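Wednesday, April 15, 2020

Woke up at ten past five because the bed was moving. I lay there thinking it was a truck going by, which was dumb, there haven't been trucks on our road since March. Then the glasses in the kitchen started singing against each other and I thought, oh, it's the hill again.

It wasn't a big one. The radio said so at six, in that voice they use when they want you to go and make breakfast. But there was one in March too, and before that I'd lived in Foltlow my whole life without feeling so much as a wobble. So that's 2 now, and I'm keeping score!

I put my coat on over my pajamas and went out front, and of course the whole street was out there, everybody standing at their own gate and yelling across because of the distancing. It was almost nice. I hadn't seen some of those faces in weeks. Kiros Tufa had his cat under one arm and a flashlight in the other hand, even though it was getting light by then. He swears the cat knew. He says she was up on the wardrobe from midnight on and wouldn't come down for anything. I said she was on the wardrobe last Tuesday too and he got a little huffy with me.

Called Tekle Ejigu after coffee. He's out by Momevska, closer to where they think it started, and he got it a lot worse than we did. A whole shelf of jars came down in the pantry, his plum jam all over the floor, and there's a crack over the back door he can get a coin into. I told him to take pictures for the insurance and he said the insurance has a deductible of 2000 and the door isn't worth that. Then we talked about the jam for a long time. I think he was more shaken than he let on (no pun, I only saw it when I wrote it down).

The thing I keep going back to is the sound. I'd always figured the shaking would be the scary part. But there's this low grumble right before, like someone dragging a couch across the floor upstairs, and I don't have an upstairs. I noticed it in March as well and talked myself out of it.

Power blinked off at nine and stayed off for 25 minutes, so I had cold beans for a late breakfast and read the Warnel paper from the weekend, the crossword mostly. When it came back I went around resetting clocks. The oven one is still wrong. I can never remember which button you hold down.

The Woldemariam reservoir is fine, they say. They sent someone up to walk the dam first thing. There are 3000 of us living downhill from it, so I should hope they did! My mother used to bring that dam up every time it rained hard, and I used to roll my eyes at her. This morning I filled the bathtub and four soup pots with water, put my good shoes by the bed, and found the passport, so I guess I've turned into her.

No aftershocks so far, or none I've felt. Every time the fridge kicks on I grab the table. Kiros left a note in my mailbox around lunch saying the cat is down off the wardrobe and eating, so by his reckoning we're all clear.

I moved the blue bowl off the high shelf just in case. Going to try for an early night, with the radio on low. Have to call Tekle again tomorrow about the door.

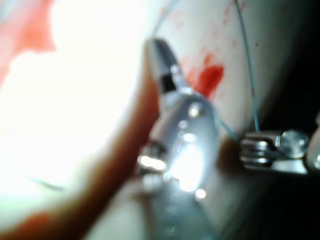 Shiny metal and a smooth white curve, up close.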